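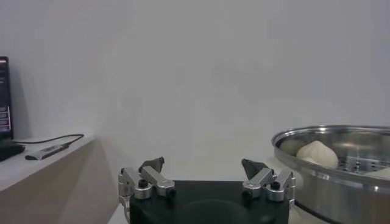

Vibeke Thygesen wrote to us that she had sat through 5 grasp planner demos and would believe a sixth when it picked something soft out of something shiny. Fair enough. We sell one, and we would put the bar in the same place.

Lukivel Grasp Planner
Software for two-finger grippers with a wrist camera
Sold and supported by Zupan

Lukivel takes the wrist view and a depth estimate and returns a ranked list of grasps, with a finger opening and an approach path for each. The maker, Nellent, calls it "object agnostic." We don't use the phrase. Polished steel still fools depth estimation, and a steamed bun sitting on a perforated tray inside a stainless pot gives the planner a bright rim and a curved wall to misread before it gets to the food. Release 5 added a reflection mask for this. It helps. It does not remove the need to check your own containers in your own light.

What you get
Planner runtime and license for one arm
Rim and wall collision check for open containers
Soft-object mode with a closing limit set in the job file
Log viewer showing every rejected grasp and the rule that rejected it

What you don't get
Force control. Lukivel sends a width and a speed, and your gripper driver does the rest. If the driver can't stop gently, soft-object mode won't save your lunch.
A safety function. Don't wire it up as one.

Planning time
The brochure says 50 ms. On our bench PC we plan for 200 ms with the collision check switched on, and we suggest you leave it on.

Trial
Start with the trial license, good for 200 planned grasps. Run it on your worst container first and read the rejection log before you call us. Fetby arm users need the separate bridge package, which has been slow to follow new releases since November.

Order no. 703
Price on request. Trial licenses can't be extended.
Page updated 26 February 2018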